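HOSP 198 Table Service and Linens
Unit 4 notes: tablecloths, drop, and pattern

Read before lab. Bring your own tape measure, the ones in the Birkton kitchen have gone missing again.

Patterned vs plain. Most of the places we visit still use plain white for dinner. Prints show up at breakfast, brunch, tea. Small leaf prints on a white ground are the easy ones to live with, see the two below.

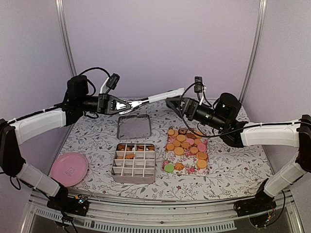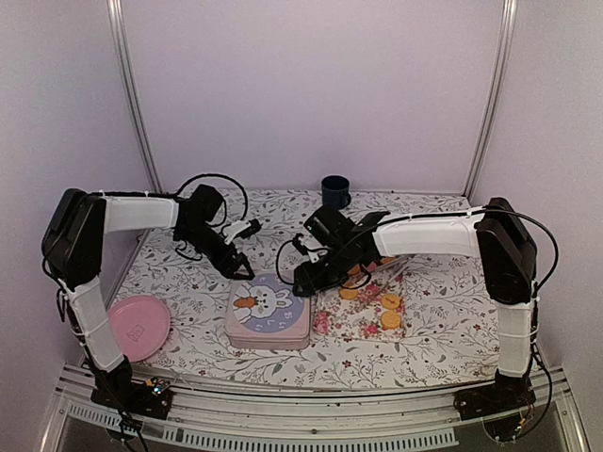
Fig. 1 and 2. White ground, small leafy print.

Drop (also called overhang). Distance from table edge to the hem. Know these:
- casual, 6 to 8 inches
- dinner, 10 to 15
- buffet and head table, to the floor, or half an inch off it

To get cloth size: table length + 2 x drop. Same for width. Do NOT forget to double the drop, half the class lost points on this in October. Round table, diameter + 2 x drop.

Worked: table 72 x 36, drop 10. Cloth is 92 x 56. Nearest stock size up, then check the drop again with the real number.

Fiber
Cotton: soft, takes starch, shrinks. Buy it a bit long.
Linen: best hand, creases if you look at it. Iron damp.
Polyester: holds color, sheds spills, bad for napkins (won't soak up anything).
Blends: what most rental houses send. The Gevbridge catalog lists a 50/50 as "house cloth", item 306, and that is the one we use in lab.

Laying the cloth
1. Pad first (silence cloth). Flat, no ridges.
2. Center crease up, runs down the middle of the table.
3. Open away from you, then toward you. Don't flap it.
4. Check drop at all four corners.
5. Seams under, hem down. Pattern with a direction faces the door.

Changing a cloth during service: never show bare table top to guests. Roll old back as the new one goes on. We will practise this untill it is boring.

Stains, quick list
Red wine: blot, cold water, then soak.
Candle wax: let it harden, scrape, iron through brown paper.
Butter or oil: dish soap before it goes in the wash.
Coffee: cold rinse, no bar soap.

Par stock. Three sets per table: one on, one in the wash, one on the shelf. The Bravo dining room at Dratuvville keeps 4 because their laundry truck is slow. Napkins are worked out seperately, by covers. Their shelf count last term was 555 napkins, almost all plain white.

For next time: measure one table at home, work out the cloth for a dinner drop, write it on a card. Hand in at the start of lab.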